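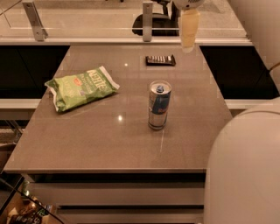

Zendcombe, December: a visit to the Skustau snack and vending depot

The depot opens its doors to visitors twice a year, once in June and once in December. I went on the winter one, on the morning tour that leaves at half past nine. You book by phone and they ask for your shoe size, so they can have a pair of safety caps ready. Mine were a size too big and I walked like a duck for most of the morning.

Skustau supplies the machines and honesty shelves in workplaces across the valley. They look after 571 sites, from the hospital down to a tyre shop with four staff. Serena Bortolotti took our group around. She started in the office on the phones and now runs the packing floor, and she was happy to be interrupted.

We began in the meeting room with coats still on. It has a long glossy table and a wall of cupboards, and the talk there was mostly about how a site gets its mix. Every new customer starts with the same short list: a salty, a sweet and a cold drink. For the office crowd that tends to mean a bag of Kettle chips, a chocolate bar and a Red Bull. After six weeks they look at what sold and change the list. Serena said energy drinks do better in the mornings than most people expect, and chocolate picks up after three in the afternoon. One of our group asked about fruit. They tried it, and it still goes to 26 of the sites, mainly schools and the council offices.

From there it is a short walk across the yard to the main store. It was minus something outside and the big door was kept shut, so we went in by the side. The aisles are set out by weight. Cans and bottles are on the lowest racks near the loading bay, chocolate is in the middle in a cooler section, and the chips are up high. A carton of chips weighs next to nothing but takes up a lot of room, and the bags don't like having anything put on top of them. Chaiwat Wannasri, who was picking an order while we stood there, put his chips into the tote last and at the top. He said he learned that on his first day when he sent out a whole tote of crumbs.

The packing floor was the best part. Each tote is for one site, with a paper slip clipped to the handle, and it moves along rollers past the shelves. The slips are printed in the colour of the delivery route — yellow for Conitz, grey for the airport road and so on. On a normal day 114 totes go out before noon. We were allowed to pack one each. Mine was for a dental office (quite a lot of chocolate, I thought) and it took me nearly ten minutes. The regular staff do it in two.

I asked about dates, having once had a very old nut bar out of a machine at a rink. Stock with less than a month left is pulled and put on a trolley by the lunchroom for staff. Anything dented goes there as well. Manuela Lombardi, at the returns bench, checks the cans that come back by running a thumb around the rim and looking at the seam. If the tab has been lifted at all, the can goes in the bin.

There is also a small repair shop for the machines. Two were open on the day, one with its coils out on a bench. Bags of chips need a wider coil than bars do, and a bag that is too full of air will catch on the one beside it and hang there. They can change the spacing in about the time it takes to fill the machine, and drivers carry spare coils in the van.

We finished in the lunchroom with coffee and a choice from the trolley.

A few practical notes. The tour is free and takes two hours. Parking is behind the Fontana tile warehouse, not in the Skustau yard, where the vans need to turn. The number 8 bus stops at the corner but only once an hour. Children have to be ten or older for the packing floor. Wear a sweater even in summer, as the chocolate section is kept cool. The next open day is in June and bookings start in the spring.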